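April, a little after four in the afternoon

Back on the lounge corner today, tidying the coffee table, and I want to get this down while it's fresh, even though most of it is tissues. We've been using the Unlow checklist for living-room clutter, which treats a tissue as the easy item. I used to agree! Having spent an afternoon with them, I'd now put them well behind the remote and the bottle, both of which at least keep their shape while you make up your mind about them.

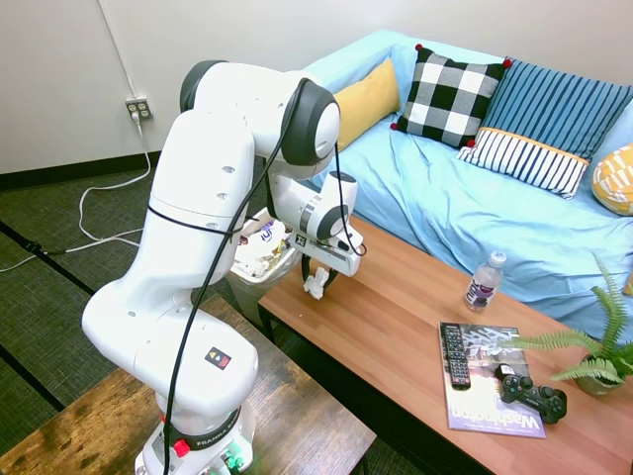
*Ndung'u*

The bin is full to the rim, paper and wrappers mostly, and I'd like us to settle whether "full" means level with the top or heaped. My vote is level, and a fresh liner before the next round. The magazine (the one with "Washington" across the cover) can stay on the table with the remote and the game controller on it, as the Jellmont sheet has it, and so can the water bottle.

Also for whoever writes up the Ellunov list: item 11 says "paper waste, flat or folded," and a wadded tissue is neither of those. I'd add a line of its own for crumpled things, and perhaps a small sketch, as everybody crumples differently.
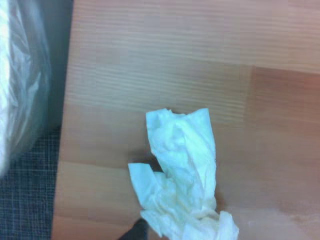
Tissue on the wood, one flap out to the left.

Still to do: more liners, a softer brand of tissue to compare, and a proper wipe of the tabletop, which I keep putting off until the kettle has boiled and then forgetting altogether.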